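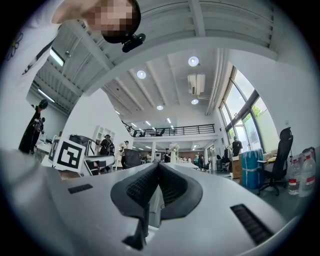

Main hall, Mulcahy unit, April. Mezzanine railing and wall-mounted air-conditioning unit at rear.

Droltomness Fit-Out: Progress Report to Stomberg
Prepared by Montserrat Lorente, project lead
Reporting period: April

1. Status

The hall is in use. Work on lighting and ceiling finishes is complete, and cooling is running on a temporary schedule. The mezzanine is furnished in part. Two items remain open from the previous report: the railing inspection and the acoustic treatment of the upper floor. Both are covered in section 4.

2. Lighting

The ceiling now carries round recessed fixtures together with the linear fixtures that continue toward the back of the hall. The long fluorescent fixture under the lower ceiling section was kept from the previous tenancy and rewired to its own switch. Faizal Purba took readings at bench height on Friday evening, after dark, with all circuits on. The lowest reading was 200 lux, at the foot of the mezzanine. The specification calls for more than that at work positions, so the two benches planned for that strip will move toward the center of the hall. No additional fixtures are requested.

Glare from the recessed lights was raised by staff who look upward during their work. Diffusers from Zekura are on order. They fit the existing housings and will not require an electrician.

3. Ceiling and cooling

Beams and ceiling were painted white in a single phase. One section near the air-conditioning unit needed a second coat after the condensate line was rerouted. The line now drains to the rear and has been checked under load.

The unit serves the hall only. With the hall doors closed it holds the set temperature in the morning. In the afternoon the upper floor runs warmer than the area below, as expected for a room of this height. A circulation fan will be tested before we decide whether a separate unit for the mezzanine is justified.

4. Mezzanine

The black metal railing is installed across the edge of the platform. Load testing was moved back when the inspector's visit was rescheduled, and the upper floor stays limited to seated use until the certificate is issued. Furniture already upstairs may remain. Nothing is to be stacked against the railing.

Acoustic panels have been quoted but not ordered. Sound from the hall carries to the upper floor and makes calls difficult there.

5. Budget

Spending is within the approved amount. The diffusers and the bench relocation are charged to contingency, which leaves 2000 dollars in that line. The acoustic panels would exceed it, and we ask Stomberg to confirm whether they can be moved to the next funding period.

6. Next period

Railing inspection and certificate
Diffuser installation
Bench relocation and repeat light readings (F. Purba)
Fan test on the upper floor
Decision on acoustic panels, pending Stomberg's reply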